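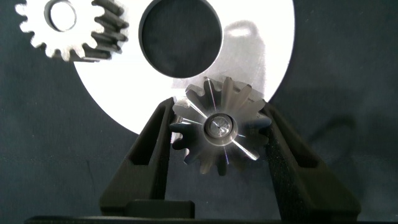

Small gear, big shopping list.

I've spent most of this week happily buried in quotes, so here is where the budget for our gear assembly cell has got to. The arm was settled back in April. What's left is everything that goes around it, and I'd forgotten how much fun (and how expensive!) that part is.

Fingers first. I had a quote from Fivau for machined ones at 532 pounds a pair, and I was ready to sign. Then I looked at how often we change our minds about the shape, and moved that line to next year. For now I'm budgeting for three spare pairs of plain black ones and some rubber pads to try on the tips. Bevel gears taper, so the grip has to suit the slope of the teeth, and I want room to experiment.

The wrist camera stays. Solís sell a sharper one, but I'd sooner spend on lighting. Polished metal throws bright streaks, and a white fixture plate bounces everything straight back up. A pair of diffuse panels from Urnport comes to 34 pounds each — easily my favourite line on the sheet.

Then cables. Please, if you're planning anything like this, give cables their own line! I put down 50 pounds for sleeving, clips and a longer sensor lead, and I already think it's low. Anything that loops at the wrist needs enough slack for every pose you'll ask of it, plus a replacement on the shelf.

I've also added a second work mat. Dark and matt is lovely to work on, as silver parts stand out so well against it, and having one to swap in saves a lot of brushing down.
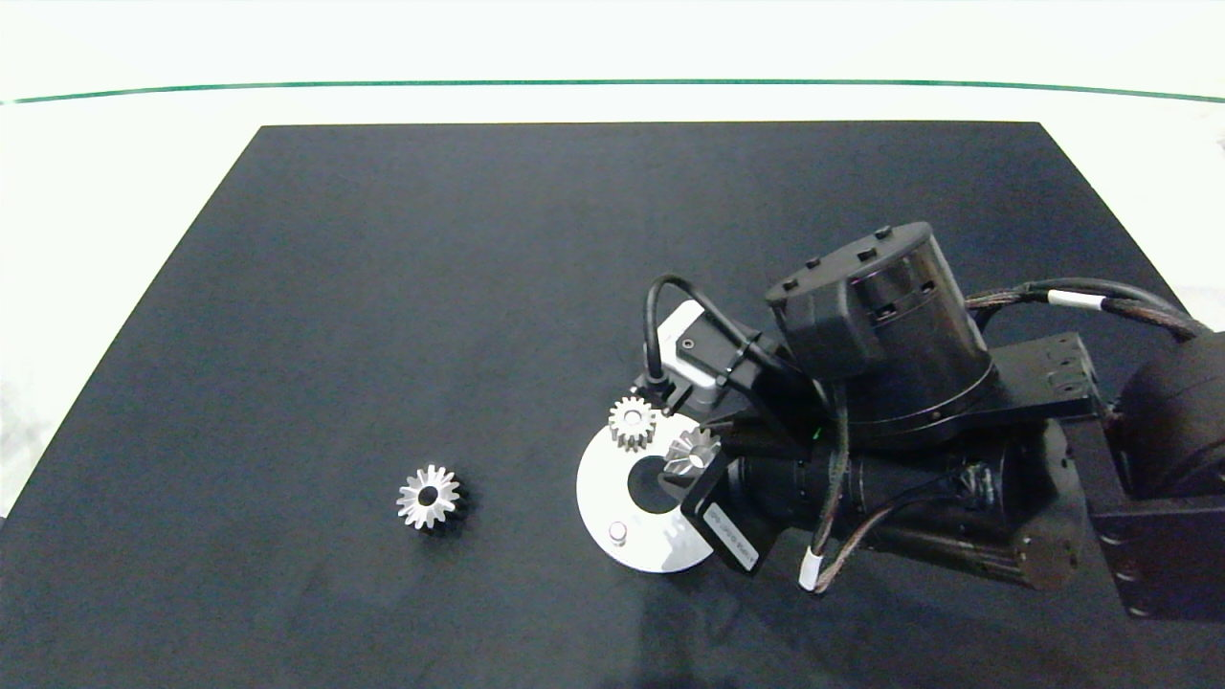

Still to price

A second disc fixture, with a pin to match. Flirkbridge have the drawing and promise a figure soon. A tray for the loose gears, too, so that each one starts from a known spot. And delivery, which I left off the last sheet altogether — it's now the top row, in red.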